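December, about six in the morning, and I'm writing this at the kitchen table because I couldn't sleep. Too much in my head from yesterday!

I've kept this diary for two years now and the question at the top of the first page is still the one I care about most. Can a machine do the chores yet? By chores I mean the small dull stuff that eats an evening – putting the toys back, clearing the table, taking out the paper, wiping down a counter in a shop at closing time. I don't need a machine that plays chess. I need one that knows a crumpled bag is trash and a full one is lunch.

So yesterday I took the early train to the Mernier hall and spent the whole day at the Clirkumora open floor. They had chores going from opening until they turned the lights down, and you could stand there as long as you liked. I stood there so long that my left knee is still complaining. I had 25 pages left in the small notebook and filled every one.

What I wanted to see was soft things. Boxes and cans have been more or less fine for a while, you know where the sides are. Soft things change shape the moment you touch them, and a house is full of them. Socks, dish towels, bread bags, stuffed animals, the cover that comes off the couch cushion. If I walk through my own place and look at what is lying around where it shouldn't be, most of it is soft. 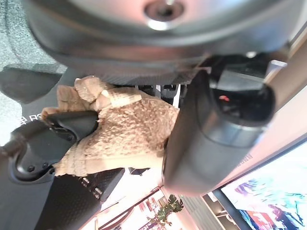
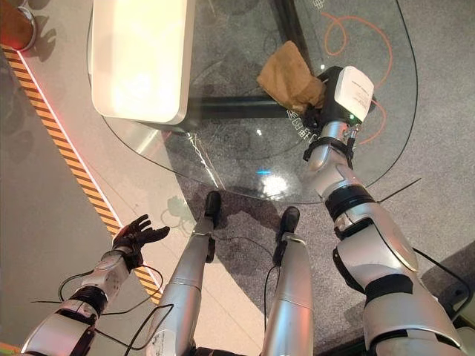
Andrade
Diary keeper and part-time hardware store clerk

I keep coming back to the paper bag. A bag like that gives you nothing to hold, it's all creases, and yet there it was in the jaws over the glass. And glass! I can't think of a meaner table to work on. My own eyes had trouble with the glare, and you can see straight through to the carpet and the lines on it, so where does a machine think the table is? I wrote "GLASS???" in capitals and underlined it until the pen went through.

The other thing I noticed is the hands. A gripper on one arm and a hand with five fingers on the other. I have always been a five fingers person (I argued for it on these pages all last spring), and I'm a little less sure this morning. For picking up junk, two hard fingers that close may be plenty. For buttons, or the twist tie on a loaf, I still want fingers. Maybe both on one body is the right answer and I've been arguing over nothing.

And the fuzzy one, the beige thing with all the little curls. I'm nearly certain it was a plush toy. It made me so happy. My sister's kids leave a trail of those from the front door to the bathtub, and picking them up is the last job of every single visit. Squeeze a toy like that too hard and I don't suppose it minds, so it's a kind thing to learn on. A ripe tomato would be another matter.

Now for the sober part, because I promised myself I'd always write one. Holding a thing is a small piece of a chore. You have to decide it needs moving, get to it, take hold, carry it, know where it lives and let go there, and then do the next one without somebody clearing the way. At home it's also dark under the couch and the dog wants to help. I didn't see anything yesterday that makes me think I could leave one alone in my apartment for an afternoon. In the store, maybe sooner. Our aisles stay put, the bins have labels, and at closing time the job is pretty much the same every night. I'd give it the returns cart tomorrow if they let me.

I had a good talk over coffee with a woman from Zidatard, who thinks the number that matters is 100 tries in a row with no help, on stuff the machine has never met. I said 500. She laughed and said I must have a messy house. I do! We settled on 100 for a shop and 500 for anywhere with children in it, and I wrote that down as if we'd signed something.

On the train back I made a list of what in my apartment I'd hand over first. Paper for recycling. Shoes by the door. Towels off the bathroom floor. Cups I'd keep for myself a while longer, I only have the four good ones left.

My answer for this year, then: some of the picking up, yes, and sooner than I would have guessed in January. The whole evening's tidying, no. Last year I wrote a flat no for both, so that's a big change for one page.

Need to buy a new notebook before work. Also bread, and something for the knee.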